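The little tin that says LOVE, and the woman who isn't so sure

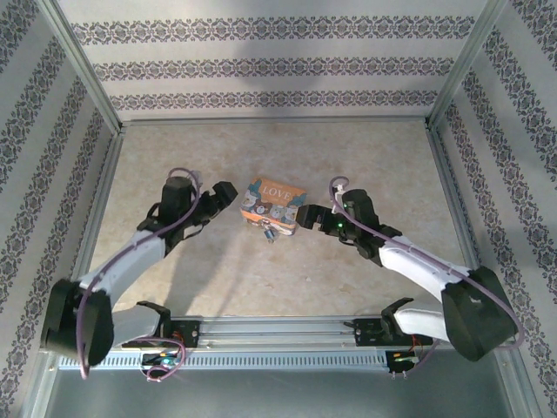 Niamh Ó Néill

Brenda Entwistle has heard every argument for keeping a keepsake tin, and she isn't buying many of them.

"People tell me it holds memories," she says. "I ask what's in it. Then they have to go and look."

Entwistle runs a decluttering service called Bevonden, a name I had to ask her to spell. I came to our chat with some doubts of my own. I've paid for organising advice before and ended up with more tubs than I started with. So I asked her about one small thing, a tin with LOVE in white capitals on its lid, done in orange, light blue and cream with cartoon animals around the sides.

"Cheerful colours," she says. "That's how they get you. You'd keep that even if it was full of dead batteries."

She has a point, though I'm fond of the animals. I'm less sure about the metal bit hanging off the front, which could be a little padlock or a clasp. Entwistle thinks fastenings on small tins are mostly theatre.

"Anyone who wants to get into a tin can carry the whole tin away. A lock tells your sister where to look."

Her own rule is that a keepsake box gets opened every September, and whatever you can't explain in 10 seconds goes. I said that sounded harsh. My grandmother's buttons would take me 20 minutes and I'd cry through half of it.

"Then you've explained them," she says. "Keep the buttons."

Murdo Moncrieff, a client of hers, is not converted either. He had 400 postcards in biscuit tins when she arrived and he still has most of them. "She was very patient," he says. "I moved them to the shed."

We got onto wallpaper as well – white, with dark damask bands – because I wondered whether a bright tin looks silly against something that ornate. Entwistle wouldn't be drawn for a while.

"It's a busy paper," she said eventually. "I'd want one colourful thing near it and then I'd stop."

Would she have the tin in her own home? A long pause.

"Empty, maybe. For stamps."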